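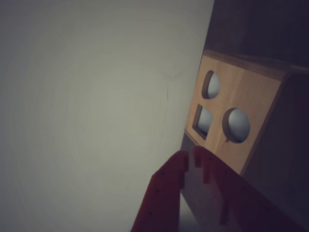 Capucine Joly ran her first ultramarathon at 46, and she will start her ninth this September when the Drastside 54 leaves the Elik fairgrounds at 5 a.m. In the years between, she has become one of the steadier figures in a sport that tends to reward patience over speed. Her approach to the long climbs of the course is orderly to the point of stubbornness. Each section receives one kind of effort and no other, and she compares the method to a child's wooden shape sorter, in which the square hole accepts only the square block and the half-round hole only the half-round one. A runner who forces a downhill pace into an uphill mile, she says, will pay for it by evening.

The Drastside 54 takes its name from its distance in miles. The route begins on paved road, turns onto gravel after the first aid station, and then follows the Tjoa ridge for much of the morning. The highest point stands 3,245 feet above the start. From there runners descend through hardwood forest, cross the Flurel River by footbridge, and return to Elik along an old rail bed that is flat, straight, and widely disliked.

"People train for the ridge," said race director Kamarul Oei. "The rail bed is where they drop out."

This year's field is the largest in the history of the event, with 559 runners registered when entries closed. Oei has added a second aid station on the return leg and moved the final cutoff back by 30 minutes. He has also changed the start procedure. Runners will leave in three groups, with the slowest first, so that the narrow trail below the ridge does not become crowded in the dark.

Joly will be in the second group. She grew up within sight of the course but did not run as a student, and she has described her early athletic record as a long series of excused absences. She took up walking after a knee operation, began to jog on the advice of her physical therapist, and entered a 10-kilometer road race the following spring. She finished near the back and entered another one two weeks later.

The move to longer distances came through Garnet Gauthier, who has coached the Elik Trail Runners since the club was formed. Gauthier noticed that Joly's pace in the last mile of a training run seldom differed from her pace in the first.

"I have coached faster people," Gauthier said. "I have not coached many who were so hard to wear down."

Under Gauthier's direction, Joly trains five days a week. Two of those days are given to hills, which she walks as often as she runs. A third is reserved for a long effort that grows to six hours by late summer. The remaining sessions are short and easy, and she is strict about keeping them that way. She lifts light weights twice a week in her garage and stretches in the evening while listening to the radio.

Her best finish at Drastside came two years ago, when she placed third among women in her age division. Last year was less kind. A stomach illness slowed her on the ridge, and she reached the Flurel crossing with only minutes to spare before the cutoff. She continued to the finish and spent the next morning asleep in the back seat of her sister's car.

The women's race is expected to be close. Cempaka Yeoh, who won last year after leading from the ridge onward, is entered again and has spent much of the summer training at altitude. Her strongest challenge may come from Qistina Sembiring, a former college steeplechaser making her first attempt at the distance. Sembiring won two shorter trail races this season and ran the Tjoa section twice in July to learn the footing.

"I know I can climb," Sembiring said. "I have no idea what I will feel like after eight hours, and neither does my coach."

Joly expects both women to be showered and fed well before she returns to the fairgrounds. Her own goal is to reach the rail bed in daylight, which she has managed in five of her eight starts. She has asked Gauthier to meet her at the last aid station with dry socks, salted potatoes, and a headlamp in case it is needed.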